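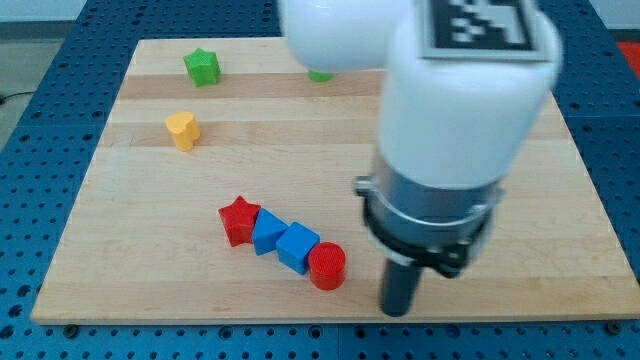 Block table, Furthorpe open day

3 min read

The arm at work over the maple-coloured board. Two blue cubes sit between a red star and a red cylinder, all four touching.

We spent the afternoon of August 12, 2024 at the Graltum workshop in Furthorpe, where the doors were open to anyone who wanted a look. Anouk Verhoeven ran the block table and took questions between runs -- mostly about speed, and whether the arm minds being bumped. She said the shapes get changed every hour.

By closing time 171 people had signed the book at the front desk. Aileen Layug gave a short talk upstairs at three, and her slides are at reception for anyone who missed it. The next open day is in October.

47 shares
7 comments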